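Keeping the Family's Immigration Papers in Order at Home
by Beca Trevor
March 2020

When my husband's renewal came up last July, I spent an entire weekend on my knees in the hall closet looking for a lease from our first apartment in Poltosska. I found it in the end, inside a cookbook. Since then I've helped a few families at the Mokgethi Center set up their own paper systems at home, and I thought it was time I wrote down what works. None of this is legal advice -- for that you want a proper immigration attorney or an accredited representative -- but a tidy box will make any visit to one of those people shorter and a good deal calmer.

Start with one box. Mine is a plain lidded file box from Staketden, and it lives on the bedroom shelf, well away from the kitchen and the water heater. Give each person in the family a hanging folder with their full name written exactly the way it's spelled on the passport. If a name is spelled two ways on two documents, put a note on the inside of the folder and mention it the next time you talk to whoever is helping you.

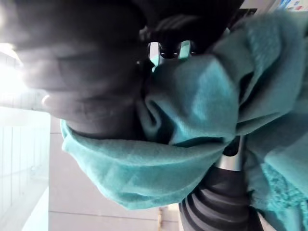 Photos are where a lot of families lose an afternoon. Rules on size and background differ from one form to the next, so read the instructions for the form you're filing and have the prints made fresh. I keep ours in a small coin envelope with the date penciled on the outside. If you're taking them at home, stand the person in front of a plain pale wall in daylight, and take off anything bulky from around the neck first. A big fleecy piece of cloth like the teal one, bunched up by the chin, is lovely in winter and no good at all for a passport picture! With small children, do it right after breakfast and don't try for more than ten minutes at a stretch.

Next come the copies. Copy every page of the passport, blank ones included, and both sides of every card. My husband's full set ran to 62 sheets, and I grumbled the whole way through, but I've gone back to it more times than I can tell you. Birth and marriage certificates go in clear sleeves with the translation right behind the original. Please don't laminate them. Don't punch holes in them either, and if there's a rusty old staple, ease it out with a butter knife and slip on a plastic clip.

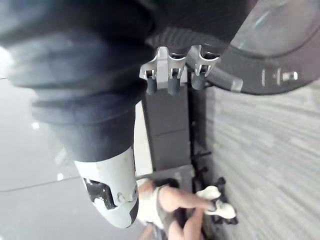
For the travel list, use the back page of the folder and write down each trip out of the country on the day you get home, suitcase still in the hallway. Date out, date back, where you went. Trying to piece together years of visits to Grandma from old email is miserable work. We had 13 trips to account for, and two of them I could only pin down from birthday photos.

Do the same with addresses. Every place you've lived, with move-in and move-out dates, and the apartment number (ours was 432, and I wrote 423 on two forms before a kind lady at the center caught it).
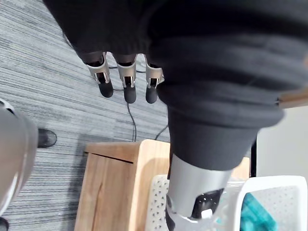
Receipts and notices get their own folder at the very front, newest on top. Open the mail the day it comes, even if all you can face is reading the deadline and copying it onto the kitchen calendar in red. Save the envelopes too, with the postmark showing, and clip each one to its letter.

If you have a damp closet, tuck a couple of those little drying packets from shoe boxes down the side and swap them out every season or so. Scan what you can at the library and put the files on a thumb drive. Ours is with my sister, in a labeled envelope, together with a list of phone numbers and the spare key to the box.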